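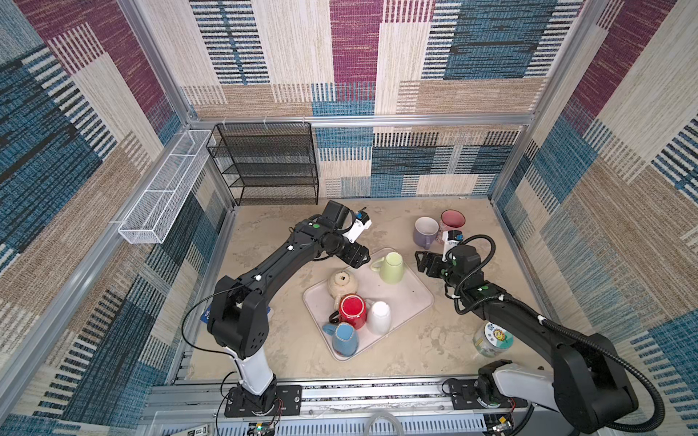

Bikstead's borrow-a-mug tray is back, and there's a lot more color on it

Good news for anyone who missed their afternoon tea: the borrow-a-mug tray has returned to the Fastthorpe reading rooms, with a whole new crowd of mugs to choose from. Red, white, pale green, light blue, purple, pink! Readers can take one, fill it, carry it to their table and bring it back before closing.

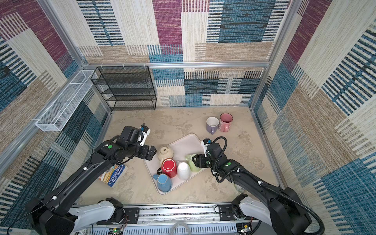
BIKSTEAD, Feb 7, 2020 – The tray was put away in August when the old mugs had become too chipped to use, and for months it was paper cups or nothing. An appeal on the Fastthorpe notice board asked for mugs people liked but no longer needed. It brought in 118 of them, far more than the kitchen cupboard can hold, so they'll take turns on the tray.

Thilini Marikar, who started the appeal, was hoping for 18.

"I thought I'd be begging my cousins," she said. "Then bags started turning up at the desk, and some of these mugs are lovely. There's a pink one I keep putting at the back so I get it myself."

The house rule is the same as before. Mugs wait upside down, and one standing upright is spoken for. Regulars will also be glad to see the wall covering, a big bold print in blocks of teal, navy and cream with stripes running through them. It has already had plenty of compliments, and it makes even a plain white mug look cheerful.

Tea is still free and coffee still goes on the honor jar, which took in $500 last year. That money paid for a new kettle and a very good supply of ginger cookies from Khondokar Bakery on Vonau Street.

Ismael Bezerra comes in most afternoons to read the papers and gave three mugs of his own. He's delighted to have a proper handle to hold again.

"Paper cups burn your fingers, and you drink too fast," he said. "With a mug you sit down. You talk to whoever's next to you. I've met half the town over that tray."

No more mugs are needed for now, but teaspoons would be very welcome. They can be left at the front desk during opening hours.

700 shares | 18 comments

Recent stories
Vonau Street crosswalk gets a fresh coat of paint
Fastthorpe chess evenings add a beginners' table
Khondokar Bakery brings back its seeded rye
Bikstead seed swap: what to bring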